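Can a Machine Put Away the Leftovers Yet? (And Tips for Doing It Yourself Meanwhile)

4 min read

My sister-in-law asked me over dinner whether she should hold off on redoing her pantry, because "the robots are coming anyway." She was only half kidding! I've been reading up on household machines for a good while now, and I get some version of her question in the mail every week, so I'm going to go chore by chore and give you my opinion, with the tips I'd use in the meantime.

Floors first. Yes, machines can do floors, and they've been able to for years. I ran a little disc vacuum for 36 days straight last December with the tree up and it did fine, apart from eating a ribbon. If you get one, pick up your cords before it runs and tuck the bath mat over the side of the tub. Put the dock somewhere with open space on both sides. Mine used to live between the shoe rack and the wall and it missed its parking spot every other night.

Dishes are a split decision. The dishwasher washes, and we've all stopped thinking of it as a robot, but loading it is still on you. Plates are the easy part. Give a machine a mixing bowl with a whisk stuck in it and a lid that might be clean and might not, and you can see why we're still standing at the sink.

Then there's the chore I care about most, which is putting food away. Think about what you do with a glass container after supper. You press the lid on, snap the tabs, check that it's really closed, pick the whole thing up by the sides, and set it on a shelf that already has too much on it. You do this while talking on the phone! For a machine, every piece of that is a separate problem. Clear glass is hard for cameras to make out, smooth sides are slippery, and a full bowl weighs a lot more than an empty one that looks nearly the same.

A lot of the teaching gets done by people. Somebody does the chore by hand, holding the same sort of gripper a robot would have, with a camera riding on it, and does it again and again so there's something to learn from. My friend Hường Kim did this for a few months at a workshop called Orken, over in Karkemthorpe, and she told me she did 879 container moves before she quit dreaming about lids.

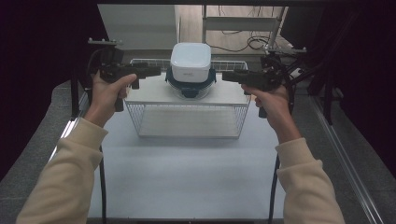

Lining up on both sides of a glass container with a snap-tab lid.

Try it at home if you want to feel for the machines. Take a pair of kitchen tongs in each hand and move a closed container (plastic, please, and empty) from the counter to a shelf. I got mine up on the third go and my shoulders were up by my ears. You find out fast how much your fingertips have been doing for you.

So would I trust a machine with my leftovers tonight? No. I'd trust one to move the same box from the same spot to the same shelf, in a room set up for it. My fridge has a jar of pickles lying on its side and half an onion in a sandwich bag, and that's a good week.

Now for the tips, which happen to help people as much as they'd help a robot:

Buy one family of containers and stick to it. I gave away my odd ones and kept a single square set, and I haven't hunted for a lid since. Square wastes less room than round.

Put a flat board in any wire basket or on any wire shelf. Small containers tip on bare wire, and a thin cutting board fixes it. You can wipe a board, too, which you can't say for wire.

Snap opposite tabs first, then the other two. If the last one fights you, there's usually a bit of food on the rim. Open it back up and wipe.

Lift by the glass, never by the lid. I learned this with a quart of chili.

Leave a hand's width at the front of each fridge shelf. That's your landing zone, and it keeps you from shoving things in blind.

Laundry I'll keep short. Washing and drying, yes, folding, no, or anyway not at a price I'd pay or a speed I'd sit through. I watched a clip of a Ravetti folder doing a towel and I had time to make toast. Fold your towels in thirds and get on with your evening.

Shop-floor folks, I haven't forgotten you. My neighbor works at Tôn, where they pack hardware kits, and they have an arm that moves 1,736 boxes a shift without complaint. The boxes are all the same size and they all come down the belt facing the same way. When one shows up with a crushed corner, the arm stops and my neighbor walks over and fixes it. I'd say home chores are mostly crushed corners, and that's why the shop got its arm before my kitchen did.

As for my sister-in-law, I told her to go ahead and redo the pantry. She's doing pull-out baskets, and I've already dropped off two cutting boards.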